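Search this site
Enter keywords
Go

July 2025
By the Road Test Desk, Brunum

The long way round in a Choo: living with a small car on its second timing belt

I bought the Choo on a wet evening in November, from a dealer in Lernen who was already putting his coat on when I walked in. I had a folder of printouts under my arm, with all the common faults highlighted, and I'd promised myself I would be very calm and very hard to please. Then I sat in it, found the seat went low enough for once, and handed over a deposit before the windshield had even fogged up. So much for the folder!

If you haven't come across one, the Choo is a small five-door hatchback of the sort that used to fill every supermarket parking lot. Mine has the bigger of the two gas engines, a five-speed manual, cloth seats, and a stereo with actual knobs on it. It isn't fast. It isn't rare either, although I've started noticing fewer of them on the road, and I now wave at the ones I do see (about half the drivers wave back, the other half check their mirrors to see what's wrong).

The plan was to keep it for a year and write down everything it cost me, everything that broke and everything I liked. I'm most of the way through that now, so I took it on the longest trip I could think of, Lernen to the coast at Skoltiddale and back by the slow roads, and had a good think about the whole business on the way.

Let me start with the driving, which is the part I get carried away about. Small cars from this period were light, and you feel it in everything. The Choo changes direction the moment you ask. There's a run of bends over the hill on the old Lernen road where bigger cars wallow from one side to the other, and the little hatch just tucks in and goes round. The steering is hydraulic and has a real weight to it, and on a rough surface you get a bit of chatter through the rim that tells you what the front tires are up to. I know some people find that tiring. I'd have it in every car I own.

The price you pay is noise. At 60 it hums. At 70 it drones, and there's a whistle from somewhere near the top of the driver's door that I have chased with three kinds of foam tape and never caught. On the first leg of the trip I had the radio up so loud to cover the whistle that when I stopped for coffee and restarted the car I nearly jumped out of my skin. By the second day I'd stopped hearing it, or I'd gone a little deaf.

The ride is better than I expected on the back roads and worse than I expected in town. Long dips and crests it handles beautifully, with a sort of loping motion that makes you want to keep going. Speed bumps it hates. There's a thump from the back axle over the sharp ones, which I had looked at in spring and which turned out to be a worn bushing on the left side. The garage changed both sides while they were in there, and that was the first proper bill of the year.

Now, money. I bought the car knowing the timing belt was due, and I used that to get the price down. What I hadn't done was call around beforehand to see what the job would cost. Please do that before you buy anything with a belt! I had quotes so far apart that I assumed one of them was for a different car. In the end a small independent shop in Brunum did the belt, the tensioner and the water pump together for 400 all in, and they let me look at the old belt when I picked the car up. I'm no expert, but there were little cracks across the back of it that I didn't care for at all.

Apart from that and the bushings, it's been the usual small stuff. A battery in the first cold snap. Wiper blades. A brake light switch that decided the brake lights should be on all night. One tire, thanks to a pothole outside the Brunum post office that has since been filled in, dug up again for a water pipe, and left slightly worse than before.

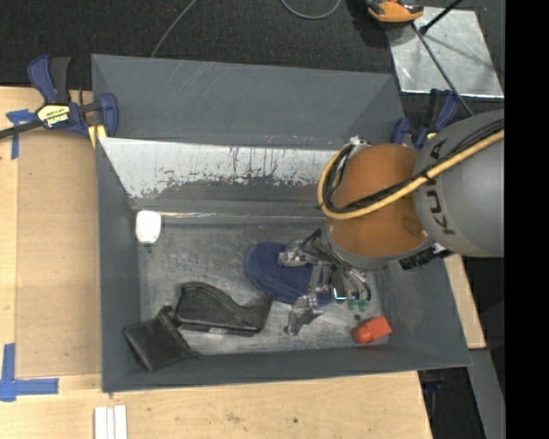
Fuel has been the happy surprise. I drive like somebody who enjoys second gear, and even so the tank lasts me the better part of two weeks of commuting. On the Skoltiddale run I made a deliberate effort on the outward leg, with gentle throttle and early upshifts and a lot of looking ahead, and the gauge barely moved until lunch. On the way home I gave up on all that and had fun, and it still wasn't bad. I'm not going to print a figure, partly because the trip computer is an optimist and partly because I lost the receipt from the second fill-up, so my own sums don't add up.

People ask me about the interior more than anything else, I suppose because that's where older small cars usually let you down. The Choo's cabin is plain. The dashboard top is hard and gray and has a texture like an orange peel, and the glove box lid needs a slap to close. But nothing has come off in my hand, and the bits you touch all day are good: the wheel, the gear knob, the big round heater controls that you can work in gloves. I'd take those three heater knobs over any touch screen I've used in the last few years. I recently had a much newer car on loan for a weekend, and I had to pull over to find out how to stop it blowing on my feet.

Space is fine for two adults, good for two adults and a dog, and a bit of a negotiation for four. The back seats fold nearly flat, with a step in the floor that catches the corner of anything you slide in. I've moved a bookcase in it, and a lawnmower, and once a very large fern that looked out of the back window all the way home and made me feel I was being followed.

So, Skoltiddale. I left early on a Saturday with a thermos and a paper map, and took the ridge road, which is the long way by anyone's reckoning. It climbs out of Lernen through the quarry villages, and then for 21 miles there isn't a traffic light or a gas station, just stone walls and sheep and the occasional tractor. The Choo was in its element. Third gear for the climbs, fourth along the top, windows down once the sun got going. I stopped at the viewpoint and let a group of cyclists go by, and then spent ten minutes passing them all again one at a time on the way down, giving each of them plenty of room and feeling sillier with every one.

The descent is steep, and it's the one place I felt the car's age. The brakes are discs at the front and drums at the back, and by the bottom the pedal had gone a bit long. A few minutes on the flat and it came back to normal, but I've had the fluid changed since and I should have done it when I bought the car. Brake fluid doesn't last forever, and mine was the color of tea.

I stayed overnight near the harbor, where the parking spaces were painted for much smaller cars than people drive these days. I slid into a gap that the driver of a large SUV had just tried and abandoned. He gave me a look. I may have locked the car with more of a flourish than was needed.

Sunday was the coast road and then the valley home, and I had plenty of time behind a camper van to think about whether I'd recommend one of these. I would, with conditions. Look under the rear wheel arch liners, because mud packs in there and holds the wet against the seam. Check that the air conditioning blows cold and don't believe anybody who says it only needs a recharge. Get proof of the belt, and I mean a receipt with a mileage on it, as a stamp in a book tells you very little. Try all four windows, twice. And drive it over a speed bump with the radio off!

I'd also look for one that's been used. That sounds backward, but the tempting ones with hardly any miles seem to give the most trouble, going by the letters I get. They've sat in garages on old tires and old gas, and everything rubber has gone stiff. Mine came to me with a high number on the clock and a thick envelope of invoices from someone who had clearly driven it every day and fixed things when they went wrong. I've added 3803 miles of my own since the belt was done, and it has started every single morning apart from the one with the battery.

What would I change? The headlights, for a start. They're dim and yellowish, and on the unlit stretch past the reservoir I drive a good bit slower than I'd like to. Better bulbs helped a little and polishing the lenses helped a lot (a kit, an afternoon, sore arms). I'd like a sixth gear for the highway. I'd like a cup holder that holds a cup, because the one in front of the gear lever is shaped for something I've never been able to identify, and my coffee goes in the door pocket with a sock around it.

And then there's the insurance, which went up at renewal for no reason I could get out of the person on the phone. I spent an evening comparing quotes and knocked 80 off by changing to a policy with a higher excess and a mileage limit I'll never get near. It was a dull evening, but better paid than most of mine.

The question now is what happens when the year is up. I had meant to sell the Choo and move on to something with a bit more room, and I did go and look at a wagon a couple of weeks ago. Lovely thing, leather seats, quiet as a library. I drove it round the block, handed back the key, got into the hatch with its whistle and its sock, and took the hill road home. It needs a rear muffler before winter. I've already ordered the part.

More from Long-Term Cars
Timing belts and chains: which has your car got?
Five roads near Lernen worth getting up early for
Polishing cloudy headlights at home
What to ask before you buy a high-mileage hatchback
All-season tires after a year on the school run
Readers' letters: the dashboard rattles you can't find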